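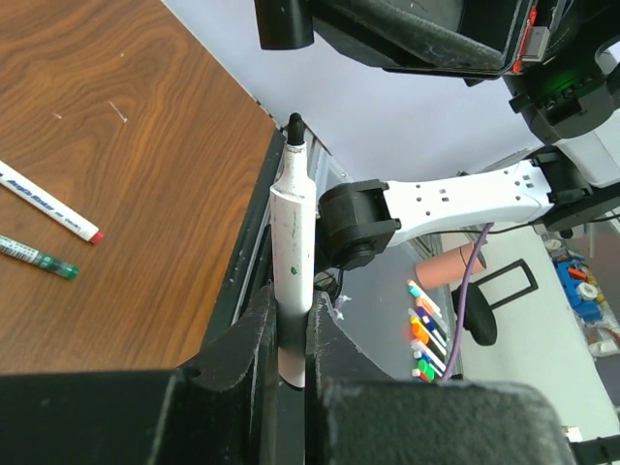
By Remedios Cabello | Updated 2022-10-28 | Court and Case Supplies

Windholm Court Binder, Full Kit

I started making these after my own trip through small claims (a contractor, a deposit, a deck that never got built). I walked in with a shopping bag of receipts and an accordion folder that had already split down one side. The other fellow had tabs. Beautiful tabs! I still won, but I spent most of the morning on my knees picking invoices up off the carpet while the judge waited, and I have never forgotten the look on the clerk's face.

So the Windholm is the binder I wanted that day. It's meant for people who are running their own case: small claims, tenancy disputes, fighting a traffic ticket, putting together a victim impact statement, that sort of thing. Paralegals buy them too, and I've had a few orders from a court support group in Molwood who hand them out to witnesses, and that made my whole January.

What's in the kit

One binder, navy or charcoal, with a two-inch D-ring
40 clear sleeves, top loading, no glare
30 blank write-on tabs
One exhibit log pad
One pocket for things that won't go on rings (USB sticks, a cheque, a small photo)
One elastic strap to keep the lot shut on the bus

Price: $30 for the full kit. Refill packs are sold separately and fit any standard letter-size binder, so you don't have to stay with mine.

About the binder

The empty binder weighs 455 grams. I went back and forth on that with Lévesque, the shop that does my covers, as they wanted to use a heavier board that would have felt very fancy and been a real pain to carry up courthouse steps with a coat and a coffee. We ended up with the lighter board and a doubled spine. Mine has been in and out of my bag for two years and the corners have gone soft but the spine is still square.

The rings are D-shaped and mounted on the back cover, so the pages lie flat when it's open on a table. You'd be surprised how tiny the tables can be. If you're standing at a lectern it'll fold back on itself, though it's a bit springy until you've broken it in.

About the tabs

They come blank. People ask me for printed ones (A, B, C or 1, 2, 3) and I did try it, but every court and tribunal seems to have its own favourite way of labelling exhibits, and I got tired of emails from folks who'd been told to redo theirs. Check the rules for your own court before you write on anything, please! Pencil first if you're nervous. The tab coating takes pencil, ballpoint and permanent marker. Gel ink smears on it and I haven't found one that doesn't.

About the log pad

Each sheet has columns for the exhibit label, what it is, the date on the document, who it came from and whether you've given the other side a copy. That last column is my favourite. I added it after a customer told me she'd been sent away for an adjournment over one missing text message. Fill it in as you go and you won't be up at midnight trying to remember what you mailed.

Leave yourself a blank line between entries. Something always turns up late.

A few things I get asked

Does it come in legal size? Not yet. I've priced it and the sleeves are the trouble.

Can I bring it into the courtroom? I can't speak for your courthouse. Security may want to open it, so don't tape it shut. The metal in the rings will show up on a scanner, same as any other binder.

Should I put originals in it? Ask the registry. I kept copies in mine and had the originals in a separate envelope at the back, but I'm a stationery person and nothing on this page is legal advice.

How many copies do I need? Depends where you are and who's involved. Plenty of people order three kits so everyone at the table is looking at the same tab, and if you do that, send me a note at checkout and I'll pack three of the same colour.

Shipping and returns

I pack orders myself, usually the next morning. If your hearing date is close, put it in the comments box and I'll bump you up the pile. Unused kits can come back for a full refund, sleeves still sealed. If a ring doesn't close properly, send me a picture and I'll mail a new binder.

Navy: in stock, 171 left
Charcoal: back-ordered, more on the way from Lévesque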